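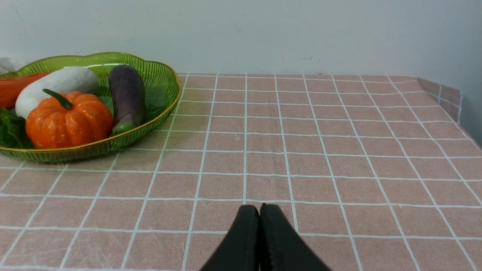

4.2 The vegetable basket

Figure 3. A basket from the tabletop set, on the pink cloth with the white grid. Pumpkin in front, purple eggplant on the right.

I'll admit the vegetable basket was my favorite of the arrangements, and I tried hard not to let that show when I was talking to people about it. Most of our questions in this part of the study were about how people decide that a bowl or basket of pretend food is "done". With real groceries you stop when you run out of groceries. With decorative ones you could go on forever, or stop at two, and it's a bit of a mystery why people stop where they do.

The basket in Figure 3 is a good place to start, because it does a few things that came up again and again in our interviews. There's a bed of green leaves, and the vegetables rest on it. The pumpkin sits at the front. The long white vegetable lies diagonally behind it, and the eggplant stands nearly upright against the side, with its green cap down toward the rim. When I showed this arrangement to Waraporn Petchrat, who coded the interviews with me, she said right away that it looked like somebody had been thinking about a front and a back. I agree! Put the pumpkin behind the white one and you'd lose most of the pumpkin.

We started calling this "facing" in our notes, and the word stuck. A faced arrangement has one side that is clearly meant for the viewer. An unfaced one looks much the same from wherever you walk up to it. Of the 244 home arrangements people told us about in the survey, the ones kept against a wall were nearly always described in faced terms ("the big one goes in front", "I hide the stems"), and the ones kept in the middle of a dining table were described in a much looser way. That fits what you'd guess, but it was nice to see people put it in their own words without being asked.

The white vegetable deserves its own paragraph, mostly because it caused so much trouble. Is it an eggplant? Is it a gourd? Fletcher Costigan was sure it was a white eggplant and entered it that way in the first round of coding. Nikau Donnelly had it down as a gourd. I went back and forth, and in the end we made a new code called "long, pale, unnamed" and moved on with our lives. What's interesting is that the people we interviewed hardly minded. Several of them called it "the white one" for an entire conversation and were perfectly happy. One woman told us:

"I don't need to know what it is. It's there so the orange looks more orange."

I've thought about that comment a lot. It suggests that a piece can earn its spot in a basket on color alone, and that the name matters much less than it would at a market stall. We'd built our first coding sheet around names (pumpkin, carrot, eggplant and so on), which in hindsight was a very grocery-store way to go at it. The second sheet had color, surface and direction up top, with the name last – and agreement between the coders got a lot better once we made the switch.

Surface turned out to be the touchy one. The pumpkin has a glittery, speckled skin with little flecks of gold and lighter orange, and the white vegetable next to it is smooth and matte. We asked people whether they liked a sparkly piece in with plainer ones, and the answers split hard. Some said the sparkle gave the basket a "holiday" feeling and that they'd leave it out from fall right through to January. Others wanted everything to match, either all shiny or all plain, and found the mix distracting. Mohit Dubey pointed out in one of our meetings that the people who liked the mix were often the same people who told us they had built up their baskets over several years, a piece at a time. We didn't design the survey to test that, so please take it as a hunch and nothing more.

Then there are the leaves. I hadn't planned to say much about them, but they came up in every single interview. People use them to fill gaps. In this basket they spill over the front on the left side beside the pumpkin, a smaller bit peeks out between the pumpkin and the eggplant, and you can make out more of them through the wall of the basket itself. Alby Henare, who ran the sorting sessions, asked participants to take the leaves out of a finished basket and tell us what had changed. The most common answer was that it looked "like a toy box". Put them back, and it was food again. A few people refused to take them out at all, which I loved, and which we coded as a missing response.

The container matters too. Our basket is a see-through lime green with fine ribs around the sides, a wavy rim and a thin gold-toned band along the edge. It's also shallow, so the vegetables show up over the top and don't sink out of view. When we asked which container people would choose for a set like this, they talked about depth before they talked about color. I'd expected the opposite. A deep basket, they said, needs stuffing at the bottom, and then you have to hide the stuffing, and then you're back to buying leaves.

We did wonder whether the tablecloth was swaying people. A pink cloth with a grid of thin white lines is not exactly quiet, and green against pink is a strong pairing. Two of the interviews went off on a long side trip about tablecloths (both are in the transcripts, for anyone who enjoys that sort of thing as much as I do). The general feeling was that a plain wall behind the table made up for the busy cloth in front. We can't separate those two from a single setup, and a fair test would need the same basket on several cloths. Nikau has a draft plan for it.

One more point before the sorting results. We had assumed people would talk about realism, as in, "does this look like a real eggplant?" The interview guide had three questions on it. They got short, polite answers. The muted purple of the eggplant was praised for being "soft" and "not too bright", and only once for being accurate. The orange-red piece at the far left, most likely a carrot, was hardly mentioned. Where people did get animated was over the pumpkin's curled stem. They wanted to know which way it should point, and whether it should point the same way as everything else. In Figure 3 it curls up and to the left, while the eggplant stands up on the right, and opinion was divided on whether that looked lively or messy. I'm on the lively side, and Waraporn is not. The stem question is picked up again in Section 4.3, where participants were handed the pumpkin first and asked to build the basket around it.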